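The Shirt on the Work Table
Remzi Akbulut
January 26, 2023

When I moved to Oltport I rented two rooms over a bicycle shop, and in the larger one there was already a table. It was big, white and a little scratched, and the landlord asked me if he should take it away. I said no, and I have been arguing with visitors about this table ever since. My sister says that a table must have one purpose. You eat on it, or you write on it, or you repair things on it. My opinion is different, and I want to defend it here as well as I can in a language which I learned late.

In the magazines about home they always show the table when it is clear. Maybe there is a bowl with lemons. I have never met a person who lives with such a table. In November I visited six or seven flats of friends in Plirnen, and in all of them the table had things on it: letters, a charger, a screwdriver, socks. Each time the host said sorry to me and pushed the things to one side with the arm. I would like people to stop saying sorry for this.

A table is the only large surface in a home which is at the height of our hands. The floor is too low and the shelf is too narrow. So the things that we are in the middle of doing come to the table, and they stay there until we finish. A crumpled T-shirt in the wardrobe is a forgotten T-shirt. On the table it is a question, and you will see it every time you pass with your cup of tea.

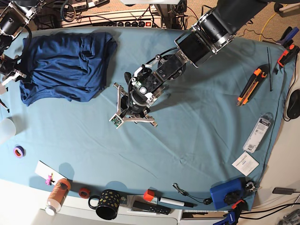

A navy T-shirt shares the cloth with a utility knife and some packaging.

My grandmother, who sewed for money, put a cloth on her table before any work, whether it was trousers or a broken radio. I do the same now, and I recommend a plain light colour. Small dark parts are easy to find on it, and the screws do not roll so far. When the work is finished you can lift the four corners and carry everything away together, which is useful if people are coming to dinner in ten minutes. If you work with a knife, put a board under it, or you will need a new cloth very soon.

Also clamps. For years I thought clamps were only for carpenters. Then I bought 3 of them at Gautam, the hardware shop beside the station, and I began to fix them at the edge of the table, one for the lamp and two for the cloth. My neighbour laughed at them, but the next month he borrowed two, and he has not returned them.

I must be fair to the other side. There are things which should not live on a table with clean clothes. Glue is one, and oil is another. An open knife is the third, and I say this as someone who cut a good sleeve. Close the blade when you put it down, even for one minute. Empty packaging is also a bad guest. I keep it because the little card may have the number I need if the thing is broken, and after one year I have a drawer full of cards for things I do not own any more. Last winter I counted the drawer and there were 40. I threw them all away and I have not missed one.

The advice in the tidying books is that everything must have its place. I agree with this for the spoons. But a shirt that must be folded, or mended, or given to a cousin, does not have its place yet, and to hide it in a box is only to delay. I prefer to fold it there, on the cloth, between the tools. It takes me less than one minute. The landlord asked again last week if he should take the table away.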